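Lovatdale Burial Records Project
Ticket: Inscription search returns the wrong stones
Status: Open (reopened)
Component: Sikik catalog, transcription index
Reported by: Setareh Moradi

Searching the Gusavley cemetery records for "marble" brings back slate markers. Searching for "slate" brings back slate markers plus a good part of the granite row. I was told in April that this had been fixed. I don't see how.

Steps
1. Open the Gusavley collection, all 1,281 records.
2. Set Material to Marble and leave everything else blank.
3. Sort by row.

Expected: marble stones.
Got: a list that starts with two slate markers carved with winged heads. Their own record pages say slate, in the Material field, spelled correctly.

Reply from support
Please clear your browser cache and try again. The index was rebuilt overnight and should now be correct.

Setareh Moradi
Cleared it. Same list, same order. I also tried a different computer at the library, which had never opened the catalog before, so I doubt the cache had much to do with it.

Reply from support
It may be reading the word "marble" from the notes. Many of the Shojaei survey notes compare one stone to another ("lettering as on the marble next to it"). Could you test with notes turned off?

Setareh Moradi
Turned off. The two slate markers dropped out, so I'll give you that part. The granite is still there under "slate," and those records have no notes at all. One theory can't cover both.

I also ran the import check you suggested, with a batch of 200 and then one of 400. The smaller batch came through clean. The larger one put the wrong material on every stone after the row break. "Rebuilt overnight" doesn't explain that either.

Attachments on this ticket:

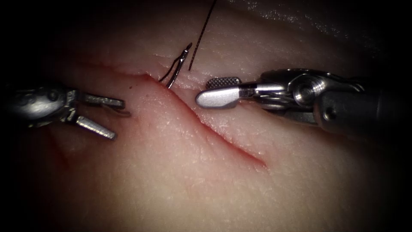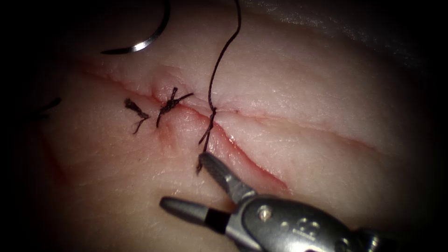
Reply from support
Thank you. We think the importer loses its place when a row number is blank and carries the last material value forward. A patch is on the test server.

Setareh Moradi
That sounds more likely than the cache. But the row numbers are blank on purpose where the old section was never laid out in rows, and I won't make up numbers to keep an importer happy. Does the patch handle blanks, or does it just skip those records? Skipping them would make the search look right while the stones go missing from it.

Please leave this open until I've run the larger batch again myself. I have the paper survey sheets for the granite row and will check the results against those.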